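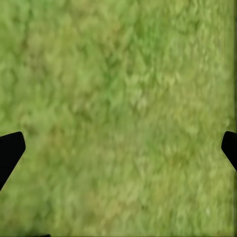

*Simulated wrist view over the grass ground texture, gripper open, nothing between the fingers.*

# Setting up a simulated wrist camera for a home-built arm

Updated February 1, 2018

These are the steps I used to get a wrist camera working in simulation for the Orkovico, the small arm Alun Gape and I have been putting together in the shared workshop. The real arm will pick dropped fruit and stray garden clutter off a lawn, so the simulated one needs a lawn too. You can follow along with any arm that has a two-finger gripper and a model file you can edit.

I assume you already have the arm loading in your simulator and the joints moving the right way. If the joints run backward, fix that first. Everything below gets harder with a flipped axis somewhere in the chain.

## What you need

- The arm model, with each gripper finger as its own link
- A ground plane you can put a texture on
- A square grass texture that tiles
- A text editor
- Calipers, if you want the camera to match a real one

## Step 1: Mount the camera on the right link

Attach the camera to the last link before the fingers, the one we call the palm. Do not attach it to a finger. I did that the first time and the view swung sideways whenever the gripper opened.

Put the camera origin 31 mm behind the finger pivots and point it along the gripper's closing plane, straight out toward whatever the hand would pick up. On our arm the forward axis of the palm is Z. Many simulators look down negative Z by default, so you may need a half turn about X or Y. If you get a solid gray view, the camera is probably looking into the inside of the palm.

Save the file and reload the whole model. Our simulator keeps the old camera pose if you only reload the scene, and I lost an evening to that.

## Step 2: Move to a look-down pose

Set up a named pose with the palm facing the ground. Ours is called `look_down` and it puts the palm 200 mm above the turf. Use the same pose every time you check the camera. Comparing two renders from different poses tells you very little.

Open the gripper all the way before you render. With the fingers wide apart you should get one coming in from the left and one from the right, at nearly the same height, with clear ground between them. The tips should point in toward the middle.

## Step 3: Check the fingers against each other

One finger will often look bigger than the other. In the render at the top, less of the right finger is in view than the left. A difference like that can come from a camera that sits off to one side, a small yaw in the mount, or a finger joint that has a different open limit from its partner. Check them in this order:

1. Print both finger joint values with the gripper open. They should match except for sign.
2. Set the camera's sideways offset to zero and render again.
3. Set the camera yaw to zero and render again.

Change one thing per render. If your real camera will be mounted off center, leave the offset in and write the number down in the model file as a comment. Siwan Hughes asked me to do this after she inherited a model full of bare numbers, and she was right to ask.

## Step 4: Put down the grass

Apply the texture to the ground plane and set the repeat count. Start at 21 repeats in each direction for a plane the size of a small back lawn, then adjust.

Too few repeats and the blades smear into large soft shapes when the camera gets close. Too many and you see a grid from any distance. From wrist height I accept a fair amount of softness. The turf needs light and dark patches and a mix of greens and yellow-greens, since a flat green floor makes segmentation look much better than it will outdoors.

Look along the borders of the render as well. Ours has a narrow strip down the right side where the grass goes streaky, with faint vertical banding. If you get something similar, check these:

- **Texture wrap mode.** It should be set to repeat. Clamp stretches the last row of pixels into streaks.
- **Plane size.** Make sure the ground reaches well past what the camera can see.
- **Texture seams.** Open the texture on its own, offset it by half its width, and look for a line.

## Step 5: Materials for the fingers

Our fingers are plain matte black with no highlights. That is easy to mask out, and it is close enough to the printed parts for now. Turn specular down to zero and skip the screws and other small detail on the visual mesh.

There is one drawback — a black finger over a dark clump of grass has a weak edge. If you plan to track the fingertips visually, give them a lighter color in both the model and the printed version. Maribel Echeverri uses orange filament for hers.

## Step 6: Track down stray bits

A thin dark sliver shows at the very bottom of our render, a little left of center. It could be another piece of the hand or a shadow. To find out what a mark like this is on your own arm:

1. Turn shadows off. If it goes away, it was a shadow.
2. Turn shadows back on and hide the palm mesh.
3. Hide the remaining gripper links one at a time.

Once you know which part it is, either leave it or move the camera forward 7 mm and check again. I would not delete the part from the model. If it will be in view on the real arm, your code should get used to it.

## Step 7: Save a baseline

Render with the gripper open and no object on the grass, and keep that picture next to the model file. Every time you change the mount, the texture, or the finger meshes, render the same pose and compare.

We keep ours in a folder named `baseline` with the joint values in a text file beside it.

## Next

The following page adds objects to the lawn, starting with a single apple, and covers contact settings for the fingertips. I expect to have it up in March. Angharad Eynon is testing the friction values on her own arm first, and hers has softer pads than ours, so there will be two sets of numbers.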